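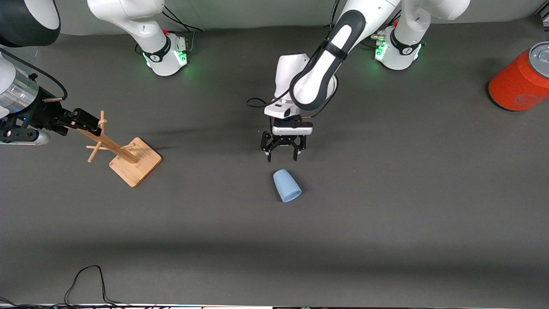 Mug Trees and Cups

Print this page | E-mail this page

This is the kitchen corner of the Tevwood gallery, with cups, racks and the stands they hang on. Photos are added as they come in. Page put together by Valentina Troncoso, Wednesday, August 22, 2018.

Light blue cup with a matte finish, narrower at the closed end than at the rim. Shown with a wooden mug tree on a gray tabletop. 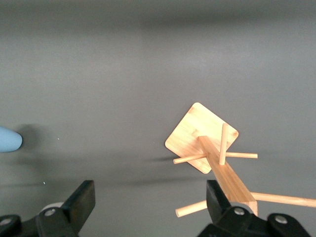
Vol. 9, No. 8

Bamboo mug tree on its side. The base is square with rounded corners, and the pegs are plain round dowels with rounded tips. You can see the grain in the base - pale yellow-orange lines running close together.

More stands and racks will go up in December. Older pages are listed by volume.

Contact Tevwood | Copyright 2018 Tevwood | Back to top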